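# How a Microchip Helps a Lost Pet Get Home

A pet microchip is a tiny electronic part inside a glass tube the size of a grain of rice. A vet uses a needle to place it under the loose skin between a dog's or cat's shoulders. The chip has no battery and stays asleep until a scanner is held close.

The scanner sends out radio waves. The chip uses their energy to send back one thing – its ID number. 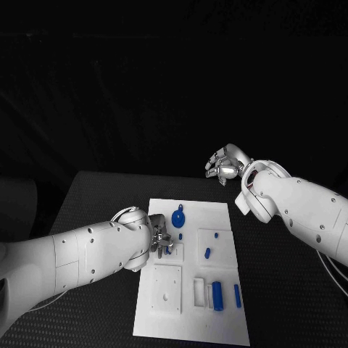

Computers store a number like this as bits. A bit is a 0 or a 1. A group of 8 bits is called a byte, and one byte can hold any whole number from 0 to 255. Longer numbers need more bytes.

The chip does not know the pet's name or address. Those are kept in a list called a registry. The animal shelter in Wynne scans every stray dog and cat on arrival. Last year it scanned 2,329 animals. When a scanner shows a number, a worker looks it up in the registry and calls the owner.

A chip cannot show where a pet is on a map. That takes a GPS tracker, which needs a battery.

If your family moves or gets a new phone number, ask an adult to update the registry – an old number on the list will not reach you. A collar with a tag is still useful, as a neighbor can read it without a scanner.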